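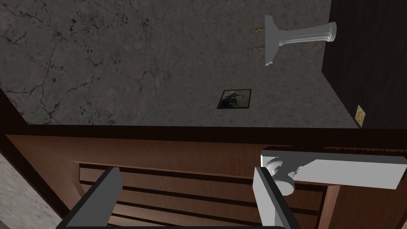
Re: Tape digitizing – what do we do with the duplicates?
Posted by Carys Prothero, 15 October 2022

Hi all,

Sorry for the slow answer, I've been up to my elbows in cassettes and only got to the list mail this morning. Nhyira's question first, quoted so people who joined in between can follow along:

> From: Nhyira Darko
> I finally got through the catalog spreadsheet for the Lirkthorpe
> boxes. There are 673 tapes in total, and 70 of them look like
> second copies of something we already have (same band, same
> night, same running order on the card). Do we transfer both or
> just pick the better one? Also, is anyone attached to keeping the
> radio dubs? I'm leaning no, but I don't want to throw out
> somebody's childhood.
>
> And what bit depth are we using? Sixten said one thing in June
> and Eusebio said another.
>
> Nhyira

Okay! My vote is transfer both, at least for the live stuff. I know that's more work, but I did four pairs over the past couple of weeks and in three of them the "copy" was a different recording altogether. Somebody else in the room with their own machine, same songs, same order on the card. One of the Prudden sets from the Onthorpe church hall has the whole first verse of the opener missing on tape A (whoever it was hit record late) and it's right there on tape B, with a bunch of people talking over it, but it's there. I played the two back to back about six times and made my sister listen too. She was polite about it.

The other reason I'd do both is that the B tapes are sometimes on better stock. The A tape for the second Prudden night squeals so badly that I stopped it after a minute and put it back in its case. The B tape played fine all the way through, a little dull on the top end, nothing a gentle EQ won't help on the listening copy. Please leave the master alone, though. No EQ, no noise reduction, no trimming the count-ins. I say this as the person who trimmed a count-in last year and still hears about it from Melahat.

On the radio dubs, I'm with you on leaning no. If a tape is wall-to-wall chart songs off the air, those songs exist in a thousand better places. But could we spot check for talk between the tracks? I found one where the host of a local show interviews Ásgeirsdóttir for most of a side, back when she was still playing solo with that awful borrowed organ, and I don't know of any other interview from that year. It was labeled "MIX – DO NOT TAPE OVER," and then it had been taped over, which is how the interview got there in the first place. So maybe fast-forward through, stop every few minutes, and if it's only songs, put it in the "no" crate.

Bit depth: 24. Sixten and I went back and forth on this and he's right that the tapes themselves don't come close to needing it, but it gives you room if your levels come in low, and mine always do. Sample rate 48k, please, so the files all match what Eusebio has already done. Eusebio, if I've got that wrong, shout. I was going by the folder on the shared drive and it's possible I was looking at your test files.

A few things I've picked up at my end:

Clean the heads more often than you think you need to. I was doing it once an evening and switched to every third tape, and the difference on the older ones is easy to hear.

Azimuth! I ignored this for years. If a tape sounds like it's under a blanket, try nudging the head screw a hair while listening in mono, and it can open right up. Write down where it was before you touched it. (I did not write down where it was before I touched it.)

Wind each tape all the way forward and back before you play it. Two of mine had stuck a bit, and I'd much sooner find that out on a fast wind than in the middle of a song.

Photograph the J-cards front and back, including the blank ones. Melahat found a full set list in pencil on the inside of one we'd marked as blank, so I'm redoing my first box.

On money, the deck service came to 200 and we had 300 set aside, so there's enough left over for a second set of belts. I'd like to order those now while the guy still has them. If anybody objects, tell me soon, otherwise I'm going ahead.

Last thing – Nhyira, could you add a column to the spreadsheet for "who's transferring this"? I very nearly started on a box that Sixten had already finished. I'm happy to take everything from the Onthorpe shelf that isn't claimed, plus the squealing Prudden tape if nobody else wants to try it. I've read about people baking tapes, but from what I can tell that's mostly a reel thing, and I'm not putting a cassette in anything warm until someone who has done it tells me how it went.

Talk soon,
Carys

Recent messages in this list
Spare pinch rollers, anyone?
Lirkthorpe boxes: catalog spreadsheet, second pass
Who was drumming on the Ásgeirsdóttir demo?
File naming, again (Sixten Torvik)
Looking for a working four-track

Contact the list owner | Back to top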